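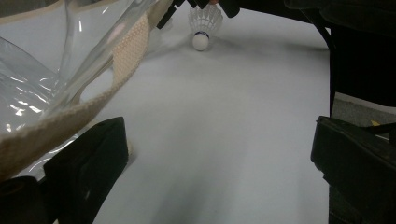

2 min read

Thread: Teaching by hand, shuttlecocks into a clear bag

prilell_pat
Hello all, lovely to be back. We're doing a packing task at Dernidgate, shuttlecocks into a clear bag, all shown by hand with a pair of hand-held grippers. I've planned 30 goes per person and I'd love to know whether you start the shuttlecock standing up or lying down. I say mix them from day one, bless them, they have to learn it sometime!
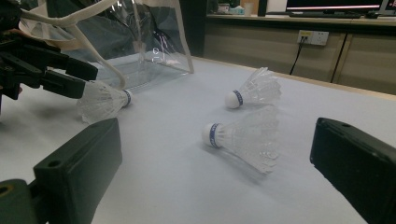 Page 4 of 23

mossy_kettle
Oh, I'd be gentler than that. Have them all lying on their sides first, get a nice steady set, and only then stand a few up. We mixed everything in December and the poor arm dithered dreadfully.

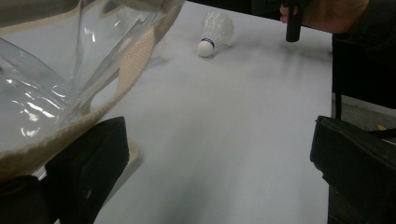
Lying on its side, cork towards us

lecomte_fan
Sorry Mossy, I'm with Pat on this one. Dithering usually means the people showing it disagreed with each other (ours certainly did, over which end to grab). Settle that and mix away.

prilell_pat
Well, we've been taking it by the skirt, so the cork goes in first.

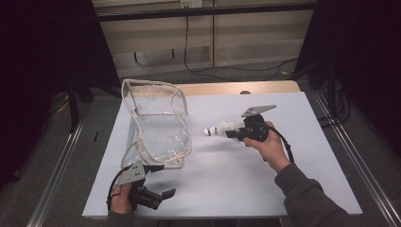
I do keep the other hand near the bag, fingers open, in case the rim flops in. Should I leave those bits in, do you think, or trim them?

mossy_kettle
Leave them in, please! I still wouldn't mix, mind you.

celen_bob
Has anyone tried this by remote control instead? My wrists ache after nearly 30 goes.

lecomte_fan
I have, and it's much slower with anything floppy. Have a cup of tea and swap hands, Bob.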